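Gruldale compara dos juegos de almohadillas para sus pinzas manuales en el laboratorio de Illis

Los ensayos con objetos blandos se ampliarán a la línea de Gridton
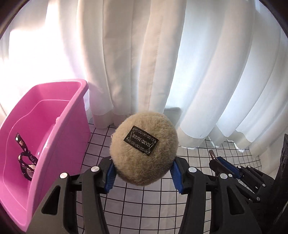
Boletín de prensa - Núm. 42

Illis, 7 de marzo de 2023. Gruldale ha terminado la primera fase de comparación de almohadillas para pinzas manuales de dos dedos, iniciada en enero junto con Talleres Henríquez. Se registraron 3925 agarres con 55 objetos domésticos, entre ellos telas, envases, llaveros y pompones de pelo como el de la fotografía, sujeto entre dos almohadillas azules estriadas.

La prueba enfrentó el modelo estriado con otro de superficie lisa. Con los objetos de pelo, el estriado necesitó menos cierre de los dedos para mantener la pieza en alto. Con los envases rígidos no hubo diferencias apreciables entre ambos. Los operadores señalaron además que los hilos y etiquetas sueltas siguen siendo un problema con los dos modelos - sobre todo al soltar el objeto dentro de un recipiente.

Henríquez fabricará una serie de 610 almohadillas estriadas, que se montarán en las pinzas de la sede de Gridton. La segunda fase repetirá los mismos objetos con otras cámaras y con distintas condiciones de luz, incluida la luz natural de ventana.

El informe técnico puede solicitarse al departamento de comunicación de Gruldale. Las imágenes de este boletín son de uso libre para medios, citando la procedencia.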